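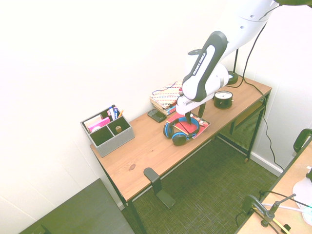
Home | Articles | Back Issues | Subscribe | Contact

Replacement ear pads: measure before ordering

August 23, 2021

The support desk in Kirkellow has logged 56 requests for replacement ear pads since January. Most of the returns came from a single error: pads were ordered by the outside diameter of the ear cup. The dimension that matters is the mounting plate, the flat ring the pad skirt stretches over. On many over-ear models the plate is several millimeters smaller than the cup, and a pad sized to the cup will rotate in use and leak at the lower rear edge.

To measure the plate, pull the old pad off from the bottom. Most are held by a lip of thin material tucked into a groove. If there is resistance at evenly spaced points, the pad is on a clip ring and should be turned counterclockwise before pulling. Measure the plate at its widest and narrowest points. Oval plates need both figures on the order form.

Pad depth changes the sound as well as the fit. A deeper pad moves the driver away from the ear, which usually lowers the bass level and can soften the upper midrange. Velour leaks more air than sealed synthetic leather and will cut low bass further. Staff who use headphones for transcription or call review should match the original depth and covering. For general listening the choice is open.

Tarmo Ķēniņš at the Plirstead office tested pads from two suppliers, Bansal and Cendbridge, on the same set of headphones. The Bansal pads seated in the groove at the first attempt. The Cendbridge skirt was tighter and needed a plastic card worked along the lip. Clamping force was unchanged with either. After 35 hours of wear the Bansal foam had taken a slight set at the front, where it bears on the arms of eyeglasses.

Pads should be replaced in pairs. Wipe the plate with a dry cloth first and check that the dust screen over the driver is flat and fully glued. Loose screens buzz at low frequencies and are often reported as driver faults.

Orders go through the stores form under item code 2531. Allow four working days.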